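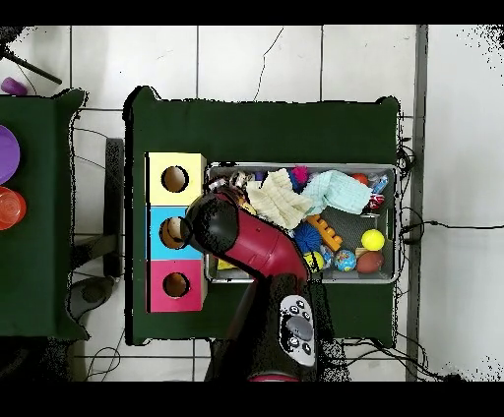
Narberg Treasure Basket and Posting Blocks

Small hands love two jobs above all others: digging through a pile of stuff, and pushing that stuff through a hole. The Narberg set puts both on one table, and we've had a wonderful time filling ours!

The posting blocks are wooden, brightly colored, and each has a round hole to drop things into. Line them up along the table edge, or push them together so a child can work from one color to the next. They're a good height for kids who'd rather stand than sit (most of them, in our playroom at Gosthorpe).

What goes in the basket is up to you. Our own mix leans heavily on texture: spiky balls, a soft waffly cloth, a chunky building brick, a little football, a globe ball for the ones who like to point at countries. Go for a range of sizes too, so that some things fit the holes and others have to be squashed or turned or given up on. Crinkly stuff is always a hit.

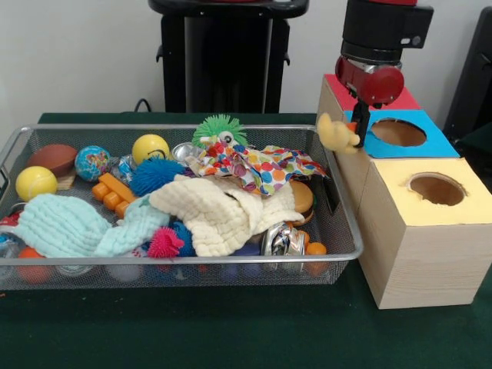 Cloths are worth adding even if you think of them as laundry. A crumpled muslin hides whatever is under it, so there's always something left to find, and a spotted one makes a great peekaboo flap. We swap in 4 or 5 new things every couple of weeks and keep the old favorites, which for us means anything spiky and the toy hamburger.

Good to know

Blocks sold singly or as a set
Basket and fillings sold separately
Open wire basket or solid gray bin, both fine for tabletop use
Refill pack: 20 mixed pieces, contents vary
Wipe blocks with a damp cloth, do not soak
Stay close by during play and keep small pieces away from children who still put things in their mouths

Goes well with the Brernach low table and the Usman storage shelf. Spare cloths come in packs of 2, and the waffle one sells out fastest, so grab it when you see it in stock.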